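Bundel Planner Guide, release 12
Section 4: Setting up a pick-and-insert task

Revised October 17, 2025. Maintained by Shahla Khosravi.

Read this section with some doubt, including the parts I wrote. Bundel will report a task as "ready" when all its fields are filled in. That tells you the form is complete. It tells you very little about whether the arm will put a part where you want it.

Before you start

You need a calibrated wrist camera, a saved model of the fixture plate, and a saved model of the target. For the tower task the target is the motherboard and its socket, and the case walls are obstacles. Do not load the case as a plain box. The planner will treat the open side as solid and refuse every path.

4.1 Teach the frames

1. Open Frames and choose New from Fixture.
2. Jog to the three reference points on the plate and press Record at each.
3. Repeat for the target, using points on the board. The case wall flexes, so points taken there drift.
4. Compare the residuals. Anything over 0.3 mm should be taught again.
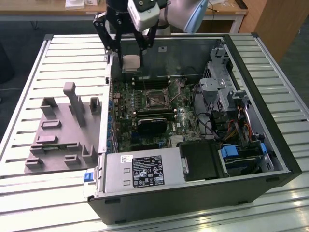

Note: The Owino perception module gives each part pose a confidence score out of 2000. We have seen scores above 1900 on poses that were rotated by a quarter turn. Square parts are the worst for this. Turn on Corner Mark Check in the Owino tab and give it more weight than the score.

4.2 Set the approach

1. Set Clearance Height above the tallest obstacle, cables included. Cables move between runs and the saved model does not.
2. Set Approach to Vertical Only for the last 40 mm.
3. Set the force limit. The default is meant for plastic test blocks and is much too high for a socket with pins.
4. Leave Smart Blend off. The release notes say it shortens cycles. In our logs it mostly rounded off the corner we needed the arm to take square.

CAUTION: Changing the tool resets the force limit to its default without a message. Check it again after every tool change.

4.3 Dry run

1. Choose Simulate and watch the whole path at least once from the side view. The top view hides contact with drive cages and other upright parts.
2. Run on the hardware at 10 percent speed with nothing in the fingers and one hand on the stop button.
3. Run again with a scrap part.
4. Save the log under a new name. Bundel overwrites the last one. 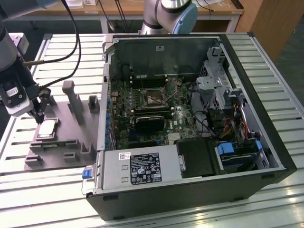 4.4 Two arms in one cell

If a second arm is in reach, its parked pose has to be loaded as an obstacle, even when it has no job in the task. Kistulby, the scheduler, is supposed to share poses between arms on its own. It does - when both controllers are on the same clock. Ours were off by 457 ms for most of a month and no warning appeared.

To check, open Kistulby, choose Clock, and read Offset. Below 5 ms is fine. Above that, enter the parked pose by hand and lock it.

4.5 Error codes

685: No path found. Usually a bad obstacle model. Raising the search time seldom helps, whatever the pop-up suggests.

686: Grasp not confirmed. The finger width did not match the part. Look at the part before you press Retry.

690: Frame expired. Teach it again. Extending the expiry date only hides the drift.

The Fivden import tool is due in November and should read board models directly. Until I have seen it do so on a real board, keep teaching the points by hand.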